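The Long Wait for a Short Ride

The electric scooters arrived in Pistmont in June, which was considerate of them, as June is the only month in which anyone there wants to stand upright in the wind. Grakitz, the rental company, parked 450 of them outside train stations and bakeries and promised the riders who signed up to charge them at home a decent side income.

For a while it was decent. A charger with a van and an understanding family could collect 33 scooters a night, plug them in down the hallway and have them back on the street by 5 a.m. Grakitz paid a flat fee for each one. The electric bill was the charger's own business, a detail the sign-up page mentioned in the sort of gray lettering usually kept for side effects.

Then power rates went up, and the fee stayed put.

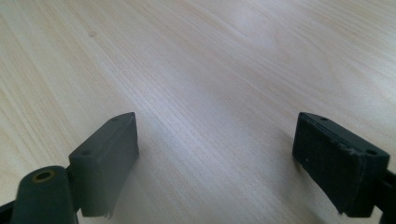 Chargers in the Caldeira district, where the hills drain a battery before lunch, were the first to do the math. Some 3 in every 5 have quit since winter, by their own group chat's tally. Those still at it have become connoisseurs of the cheap hour. They set alarms for the middle of the night, when the rate drops, and get up to move plugs around in their socks. One has worked out that it pays to leave any scooter found above half charge exactly where it is, and let some other fool bring it home.

Grakitz has answered with badges. A charger who returns enough scooters in a month becomes a Gold Partner and gets a small picture of a lightning bolt beside their name in the app. The bolt can't be exchanged for electricity.

Its rival, Arkinell, took a different road and put its own staff on the job, with wages and a warehouse. It also charges riders more, and its scooters tend to be found alone at the top of Caldeira, fully charged, waiting for somebody willing to pay the difference. Most people look at the price, look at the slope, and walk down.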